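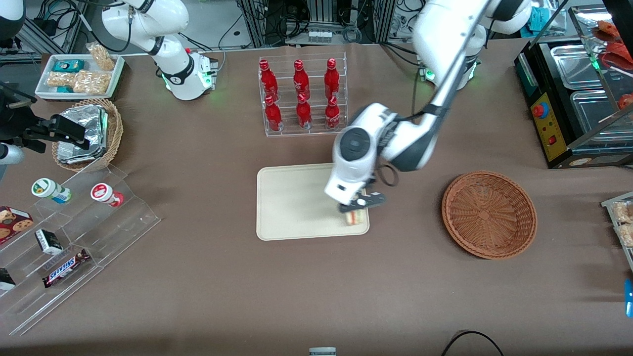
Llevo desde febrero discutiendo con mi cuñado sobre si una máquina puede preparar una merienda. Él dice que sí, que ya está hecho, y me manda enlaces. Yo llevé una cafetería de barrio durante siete años y me cuesta creerlo. No dudo de que un brazo pueda coger cosas: ahí está el sándwich, pellizcado entre dos dedos negros justo encima de la esquina de la bandeja, y reconozco que coger pan de molde sin dejarlo hecho una oblea tiene su mérito. Lo que me pregunto es cuánto falta entre eso y un turno de mañana.

Porque un turno de mañana es otra cosa. En mi local salían 200 bocadillos en un día bueno, y ponerlos en la bandeja era lo de menos. Había que ver que el pan del fondo estaba duro, que la señora de la mesa de la ventana lo quería sin corteza aunque no lo dijera, que se había acabado el papel. Las manos trabajaban mientras la cabeza iba tres pedidos por delante.

También me fijo en cómo está puesta la mesa. Las seis Coca-Colas, en su soporte transparente, bien formadas en dos filas. La cesta de al lado, vacía. Mucho sitio libre alrededor de la bandeja. ¿Quién ha tenido alguna vez una barra así a las ocho de la mañana? En la mía había un trapo, dos tazas por recoger, el móvil de alguien y un charquito de leche. Que me pongan el brazo ahí y hablamos.

Trinidad Segura, que fue mi encargada y ahora lleva el comedor de una residencia, es menos gruñona que yo. Me dijo por teléfono que a ella le bastaría con que el cacharro montase bandejas, aunque tardase el triple, siempre que no se cansara. Son 36 bandejas por planta y todas casi iguales. Le pregunté quién iba a limpiar las pinzas cuando se llenasen de mayonesa. Se rió y me dijo que lo mismo que con la cortadora de fiambre, que tampoco se limpia sola y bien que la usábamos.

Ahí me pilló, lo admito. Cuando compramos la cortadora también protesté (400 euros de segunda mano, y me parecieron un robo) y al mes no sabía trabajar sin ella. Pero la cortadora hace una cosa y no pretende ser camarera. A estos brazos se los vende como si mañana fueran a doblar la ropa, fregar y hacer la cena, y yo de momento me creo lo del sándwich y poco más.

Mi cuñado ya ha contestado con otro enlace. Lo veré esta noche, después de recoger la cocina, que sigue tocándome a mí.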